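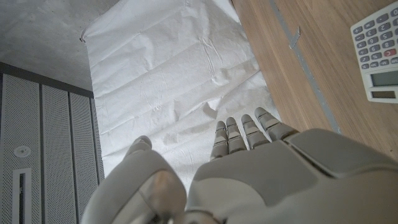 The Plovesell is a handheld garment steamer that claims to do away with the ironing board, and I have been using one since September with a growing pile of doubts. The box says it smooths "any fabric, any surface," and I took that as a dare. Shirts came first, then curtains, then a linen tablecloth that has beaten every gadget I have owned. Before the steam, that tablecloth had about as much shape to it as the crumpled white paper on the wooden tabletop in the photo, and I was curious how far a small plastic wand could bring it back. Partway, is the short version.

Plovesell sells two models. I bought the cheaper one, at $62, from Metdale, who shipped it fast and in far too much cardboard. The expensive one adds a bigger tank and a carrying pouch. I don't need a pouch for a steamer and I doubt you do either.

Setup is easy enough. Fill the tank, click it in, plug it in, wait for the light. The manual promises steam in 30 seconds, and mine takes longer than that when the water comes straight from the cold tap. It isn't a long wait, but if you print a number on the front of a box in large type, I am going to stand there with a timer.

Cotton shirts come out fine. A thin one hung on a door looks decent after a few slow passes, and a knit sweater looks better than decent. If your wardrobe is mostly T-shirts and polyester blends, you might be happy with this and never read another word. Thicker cotton is where it starts to struggle. Collars stay wavy. Plackets stay wavy. You can pull the cloth tight with your free hand and go over it again, but that puts your fingers near the steam, and the "heat mitt" in the box is a thin little pocket that I gave up on in the first week.

The linen tablecloth took most of an evening. I hung it over the shower rail and worked down from the top, refilling the tank as I went. The big folds dropped out. The small creases did not, and the bottom edge dripped, leaving spots that dried with a faint ring. I ended up laying it on a towel and finishing with my old Ekström iron, a heavy thing with a scorched cord sleeve that has outlived two apartments. The iron did the job before the radio news was over.

About that dripping: tilt the head below level and it spits. The manual mentions this on page 10, under "Tips for Best Results," which is a strange place to put a fault. Curtains are mostly fine because you hold the thing upright. Anything lying flat is a gamble – sofa cushions, a bedspread, a table runner – and those were half of what I wanted it for.

Wattage is listed as 900, low for this kind of tool, and I suspect that explains a lot. The steam is gentle. Gentle is good for silk and not much use on denim. The trigger also has to be held down the whole time, with no lock, so my thumb was sore before I had finished one pair of curtains.

The seller's page shows more than 3,000 reviews, nearly all glowing. I read a fair number of them. Many seem to have been written the day the package arrived, and several are for a different product, a lint shaver by the sound of it. I would give more weight to anyone who has owned one through a full season and has hard water.

Good points, to be fair to it: the tank doesn't leak in a suitcase, the cord is long, and it is light enough to take on a trip. As a travel steamer it would get a mild yes from me. I looked at the Zesotlow before buying and passed on it over the price. It has a trigger lock and a metal plate on the head, and if I were shopping again I would probably pay the extra.

I'm keeping the Plovesell for sweaters and the odd hotel room. The ironing board stays up in the spare room.

Filed under: Home & Laundry, Small Appliances, Tested at Home

Search reviews Enter a product or brand Go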